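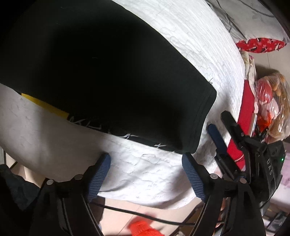 Rajkumari Rana says the hardest thing to teach a robot is cloth, harder than stairs and harder than chess. At first the children in our club did not believe her. A robot can lift a heavy car door, they said, so why should an old piece of fabric be a problem?

Let us think about it together. Take a wooden block and put it on the table. Push it from the left. It moves to the right, and it is still a block. Now take a T-shirt and push it the same way. One part moves, another part stays, and a new fold comes in the middle. The T-shirt has a different shape now, and every time you touch it the shape changes again.

For a robot this is very confusing. It must find out where the edge is, which side is on top, and how many layers lie under its fingers. Black cloth is even more difficult, as the folds do not show well in dark color. Loose threads can also look like an edge when they are only threads.

How our project works

Our club is called Drilby, and the project is called Skemodell. We do not write a long list of commands for the robot. We show it. A child holds a gripper in the hand, which is a tool with two jaws that open and close, like the jaws of a robot. There is a camera on it. When you pick up a cloth with the gripper, the camera records what the gripper "sees". Later the computer studies the recordings and tries to learn the same movements.

One recording is called a demonstration. Our goal for the spring is 500 demonstrations. In March we had 43, so you can see that we need patience!

The jaws have pads with small ridges. Ridges are the little raised lines, like on the sole of your shoe. They help to hold soft things that want to slip away.

Some tasks need 2 grippers. Try to fold a big towel with one hand and you will understand quickly. One gripper holds a corner – the other one brings the far side over.

Try it at home

You need a kitchen towel and 2 clothespins. Hold one clothespin in each hand. Now fold the towel in half, but touch it only with the clothespins. Your fingers must not help.

Do it 16 times. Is the last time easier than the first? Then you have learned from practice, and the robot learns from practice too, only it needs much more of it than you.

Words to remember

Gripper: the hand of a robot.
Demonstration: one recording of a person doing the task.
Layer: one sheet of cloth lying on another.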